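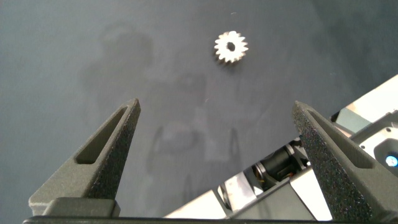
Yeshi Moges wrote back after the last update to ask whether the Skivcombe druggists' ledgers were worth a second season, given how much of the first one went to deciphering a single clerk's handwriting. Yes, very much so!

We have now transcribed 728 entries from the prescription books, and the prices alone are a treat. Cough syrup, hair oil, lamp wicks, horse liniment - the shop sold the lot, and the clerk wrote down who still owed for it. Salim Kaijage has matched over 100 customers to the town directories, including two rival druggists who seem to have bought from each other whenever stock ran low.

The Bodnár family papers arrived in July. They include seven letters from a wholesaler in Otalo, mostly complaints about broken bottles, and a handwritten recipe for tooth powder that Abrehet Habte is checking against the printed formularies of the day. She has found one close match so far and is very pleased with it.

Two things are behind schedule. The label index is only half done, and the scans of the Fornus street advertisements came out too faint to read, so Afshin Kordestani is redoing them at a higher setting. Neither changes the budget. We underspent a little on travel and would like to move that money to binding repairs on volume 2, where the spine has split.

Next up are the poison registers - I can't wait to get into those. Draft pages for the website will reach you with the next report.

Abenezer Birhane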